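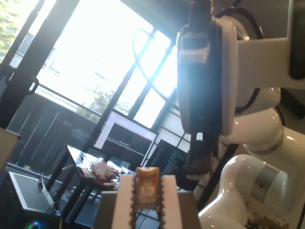 2 min read

To: teleop-users list
Subject: Re: [teleop-users] Brushing task, how many demos and how to record them

Replying to the list as well, as two other sites asked the same thing off-list in June.

> We are trying to teach a brushing task on our pair of arms using the
> Zumadico leader handles. We have 24 demonstrations so far. The brush
> arm copies the stroke well enough but it starts from the wrong height
> about half the time, and the arm doing the holding lets go early.
> Would you record more, or record differently? We have also tried
> pushing the arm through the motion by hand and the result was worse.
> Is there a reason to keep doing both?

I would record differently first. 24 is low for a two-arm task but it should be enough to get the height right if the starts are varied. My guess is that yours all begin from the same parked pose. We had the same fault at Flonard with our first set. We moved the start of the brush arm before each take, up, down and to either side, and the height problem mostly went away after 12 new takes.

The early release is a separate matter. Check where your operators stop the recording. If they open the holding gripper and then press stop, the opening is in the data and the policy learns it as part of the stroke. End the take with the fingers still closed. Open them afterwards with the logger off. If you need the release, record it as its own short task.

On hand guiding: with the motors slack, the arm is easy to push but your hand and sleeve are in the camera view for the whole take, and they won't be there at run time. We only use it now to set waypoints. All 61 takes in our current set were done by remote control with the handles.

Some other settings, for what they are worth:

- Stroke speed. Ask the operator to go slower than feels natural. Fast strokes came out jerky on playback.
- Daylight. We have a big window behind the table and the wrist view changes a lot between morning and late afternoon. Record at both.
- Bristles. They bend, so the tip is not where the model of the tool says it is. We stopped correcting for this and let the images deal with it.
- Bad takes. Delete them the same day. We kept 8 in by mistake and had to retrain.

The Kestano converter drops the gripper channel of the second arm unless you name both in the config. The Melnyk one does not have this fault but it is slower.

If you can post one of your log files I will have a look at the end of the take.

Flonard arm bench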